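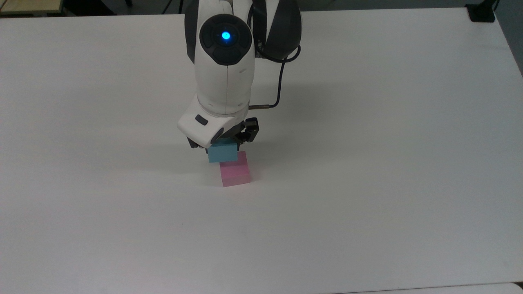
I work at Emia, we make small fittings, and every month somebody asks me when a machine will do the packing at our shop and the dishes at my home. My answer is still "not yet". Putting a light blue cube on top of a pink one, on a big clear table, is a fair picture of the level I mean. Both blocks have flat sides and are nearly the same size, and there is nothing close by to knock over. My kitchen has never looked like this. What do you others think, and does anybody here use an arm for real work every day?

Posted by dobos_f, Fri 21 May

mirko_ferraro wrote:
I don't agree, Ferenc. In our shop in Jadlow we have had an arm since March which loads parts into trays. Last week it did 946 parts and dropped 3. My new colleague dropped more than that - and he is a good worker.

dobos_f wrote:
Mirko, are the parts always the same?

mirko_ferraro wrote:
Yes, one part, one tray. I admit that when we changed the tray, we lost 2 days on setting up again.

dobos_f wrote:
Then we say almost the same thing. For one part I believe you. At Emia we have 42 kinds, and some of them come in soft bags. The bag is my problem, it has another shape every time.

Firnen77 wrote:
You are both too kind to these machines. I would like to see one fold a fitted sheet. Or only take a wet glass out of the sink and not break it.

racz_workshop wrote:
Firnen77, a dishwasher is also a machine and it washes glasses very well. It has no arm at all. I think people look too much at arms. But stacking is useful to learn, because half of my day at Rácz is putting one box on another box, and the boxes are not so different from those cubes.

Firnen77 wrote:
Are your boxes all full and closed?

racz_workshop wrote:
Mostly. The half-empty ones bend in the middle, those I would still do by hand.

dobos_f wrote:
Mirko, could you write how long the setting up takes for a second part, if you ever try it? My boss will ask me exactly this.

mirko_ferraro wrote:
We try it next month, a smaller ring. I will post the hours in this thread.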